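Javdale Reading Room — progress report, second half of the grant period

Hi Hiwot,

You asked for something shorter than last time, so I'll try! I'm picking up where the January report stopped, which I think was the week the heating came back on.

The family evenings are going well. We run 2 a week now instead of one, both starting at 5:30, and the later finish has made a real difference for parents coming off the day shift at the Baloch bakery. We had 11 families signed up when I last wrote and I was a bit worried about that number. We're at 20 now, with a few more who drop in when they can and never put their names on anything (I've stopped chasing them, they come, they read, that's fine by me).

The biggest chunk of money this period went on books, as planned. We spent $3000 through Edari, mostly on picture books in two languages and a shelf of easy chapter books for the eight to ten crowd, who had pretty much read everything we owned. Edari got one box wrong and sent us a whole set of cookbooks. They took them back, but it cost me an afternoon on the phone and the replacements came three weeks late.
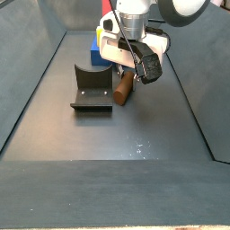 The other thing eating my time has been the loan cards. The old system was a notebook, and the notebook was fine while I was the one writing in it, but now there are four of us and I can't read half the entries. So we've moved to paper cards in a tin, one card per family, filed by last name. It's slower at the desk on a busy evening. But I can tell you where a book is, and I couldn't in the fall. We've lost roughly a dozen books since the start of the grant, most of them board books, and I'd like to just write those off and stop sending notes home.

Something I didn't expect — the grandparents. We wrote the whole proposal around parents and kids, and then the grandmothers started showing up early to get the good chairs. A couple of them don't read English and told stories out loud instead, and the kids went dead quiet for it. We've given them the first twenty minutes of each evening now. I know that isn't in the plan you approved, so please tell me if I need to file a change for it.

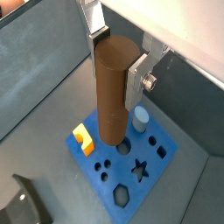 A brown cylinder above a round hole in the blue sorting board.

What hasn't worked is the take-home reading log. Hardly any came back, and the ones that did were filled in all at once in the same pen, so I don't trust them. I'd rather drop it and do a quick chat with each family at the end of the term. I can write up notes from those for you if that counts as tracking.

On the Illateo branch: we still don't have a room. The school said yes, then said yes but only until 6:00, and that's no use to anyone who works. I'm meeting the landlord of the old shoe store next and I'll send you the rent figure as soon as I have it. If it's too high I'd like to ask about moving the furniture money over, and I'd need your okay before I sign anything.

Receipts are in the usual folder, except for the Edari refund, which I'm still waiting on.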